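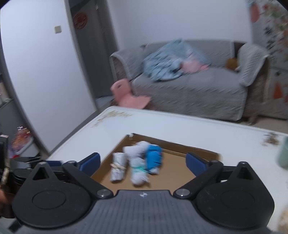
Flat-bottomed cartons make serviceable drawer and shelf organisers if the board is sized correctly and kept dry. Single-wall board is adequate for contents up to 3 kg; use double-wall for tins, jars and hardware. A shallow brown cardboard box such as the one on the white table suits linen, cables or stationery, where everything should be reachable from the top. Deep cartons are better cut down. Mark the new height on all four sides, score with the back of a knife against a steel rule, then cut in two light passes.

Reinforcing the base
Run gummed paper tape along the centre seam and 50 mm up each end. Plastic tape lets go in a warm cupboard. Allow the tape to cure overnight before loading.

Dividers
Cut strips 2 mm shorter than the internal length. Slot each to half its depth, with the slot one board thickness wide. Flutes should run vertically, otherwise the divider buckles.

Moisture
Do not stand cartons directly on concrete or tile. Two timber battens give enough clearance for air to move. Discard any board that has gone soft or has a grey bloom, and don't try to dry it out for reuse.

Labelling
Pencil on masking tape, short side facing out. Marker bleeds through uncoated board.

Revised May. Divider method supplied by Debora Pellegrini, Dercombe.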